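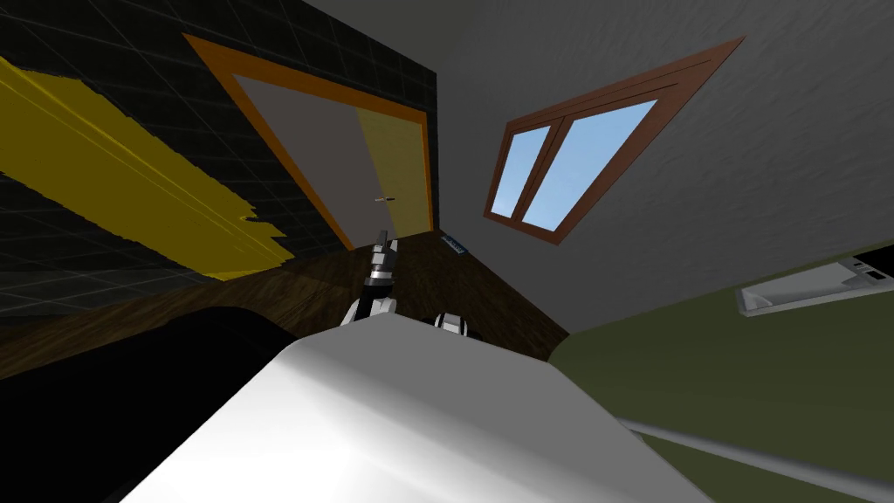
Rule four had to go, according to Saskia Tawhiri, or else the whole page did, because you couldn't ask a machine to wait at a door and also never block one.

Ingrid kept typing. Ten to four. The draft was due at Stastex by five and she was still on doors.

"It waits to the side," she said.

"Which side?"

"Hinge side."

"Says who?"

Says the Varum code, old edition, page something. She scrolled. Couldn't find it. Typed hinge side anyway, then a question mark, then took the question mark out.

Eight rules. Arms in before moving. No reaching over a person. Stop means stop, from anyone, kids included. Knock. That one was Milan's, he'd fought for it all through May, and they'd laughed at him till the woman in Bragança wrote in about her mother and the bathroom.

Nobody laughed after that.

"Read me four again," Saskia said. The line crackled. She was on a tram or somthing.

"The unit shall wait clear of the doorway, hinge side, arms lowered, until the way is free."

"Free of who?"

"Anyone."

"And if someone's on the floor in there? Calling out?"

Ingrid stopped. Looked at the clock. Four exactly, which was how it went, all afternoon in one go and then none left.

3000 homes, come spring. All those doors.

She deleted until the way is free. Put it back. Added unless called. Looked at it, two words, a bit bare. Who calls, how loud, what if it's the telly.

"Saskia? Unless called."

Nothing. Tunnel, probaly.

She left it in and went on to rule five, stairs.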